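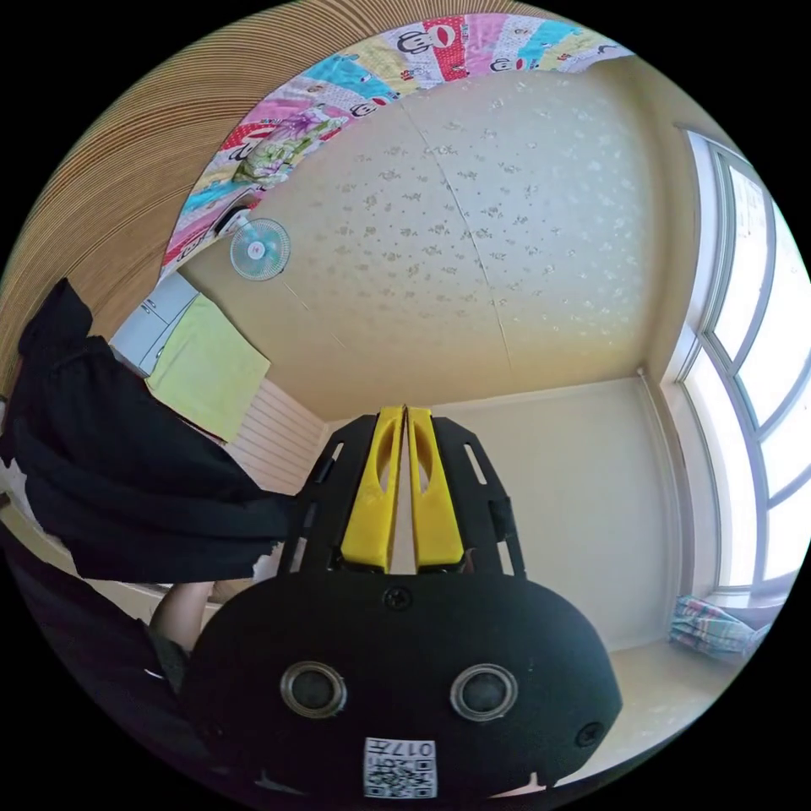 One reader of the first release asked whether dark clothes were kept apart from light ones, and the answer is no.

Stallum Laundry Set, release 2

Clothes handled indoors, one garment or several at a time. The set has 1,660 clips, sorted into 11 folders by garment type. Anything we couldn't agree on went into "other cloth".

Labels: garment type, main color, start and end of handling. Black items are often hard to tell apart, so check the type label before using them.

Folder names changed in January. Old names are listed in Zadik.txt.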